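Datasets > Household > Textiles > Griko Cloth Folding

# Griko Cloth Folding: data card
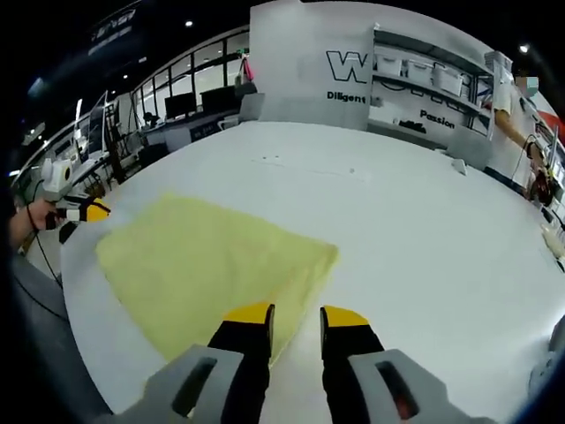
*Pale yellow cloth laid out flat on the white table.*

## What it is

Griko is a set of 514 short recordings of people folding one plain cloth on one plain table. Faustino Galindo put the set together and Hanyu Gu checked the labels. I wrote this card, and I've tried not to sell anything with it. The earlier card called the set "a complete resource for home laundry". It covers square-ish cloths on a flat surface. There are no shirts, no socks and no fitted sheets, and anyone who has met a fitted sheet will know how much laundry that leaves out.

## What counts as a fold

Each recording has a start label, an end label and one of these results:

- `half`: one fold, edges meeting along most of their length
- `quarter`: two folds
- `mess`: anything else

Faustino wanted a fourth result, `neat`. Hanyu and I marked the same batch for neatness and disagreed so often that I dropped it. If you find a `neat` column in an old copy, ignore it.

"Laid out flat" is also looser than it sounds. A cloth that has been spread by hand seldom sits square to the table, and its sides can look uneven even when the cloth itself was cut straight. We accepted any starting position where the whole top face was showing. Do not use the starting outline to work out the size of the cloth.

## Colour and table

A pale yellow cloth on a white table is an easy pairing for a person to see and a poor one for software that looks for strong edges. Under bright light the far edge can wash out. I would distrust any score on this set that hasn't been repeated with a dark cloth. The Gostida set has those, along with patterned tea towels, but its labels follow different rules and the two shouldn't be merged without relabelling.

## Known problems

- 99 recordings have an end label placed by guesswork. They carry `end_sure = no`.
- The cloth was ironed partway through and we didn't write down when. Early recordings have more creases.
- Small things left on the tabletop are not labelled. Don't assume the cloth is the only object there.
- The recordings labelled `Long` are the ones with slow folding. They have nothing to do with cloth length, and I regret the name.

## Claims I would not make

Prurnier quoted an early version of this set as proof that folding is "solved" for towels. I can't see how. Every recording uses the same table height, and no one had to pull the cloth out of a heap first, the part of the job that takes me longest at home.

## Files

`labels.csv` has one row per recording. `notes.txt` is Hanyu's running list of doubts and is worth reading before the labels. Comments in it are capped at 2000 characters, so a few stop early.

Last label changes were made in June. Corrections are welcome if they name the row.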